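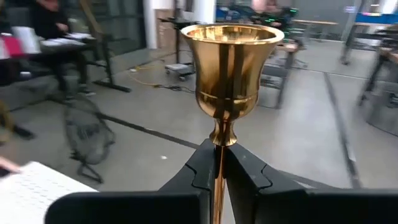
Page 13

3.2 Tarnish on plated and solid brass

Coupons were cut from 0.9 mm brass sheet supplied by Huamán and degreased in acetone. Half were lacquered at the Tevulley workshop; the rest were left bare. All coupons were hung in a closed cabinet at 50 per cent relative humidity, then moved in January to a second cabinet held at 90 per cent.

Colour change was read with a bench meter at three points per coupon. The full set came to 3,603 readings. Points within 5 mm of a cut edge were excluded from the averages, as the lacquer was thin there and the bare metal had burrs.

Bare coupons darkened first at the lower corners. Lacquered coupons showed no measurable change at the lower humidity. At the higher humidity, small spots formed under the lacquer on the Munness batch only. B. Wasilewska repeated these readings with a fresh calibration tile and obtained the same values to within the meter's stated error.

Sulphide exposure is covered in section 3.3.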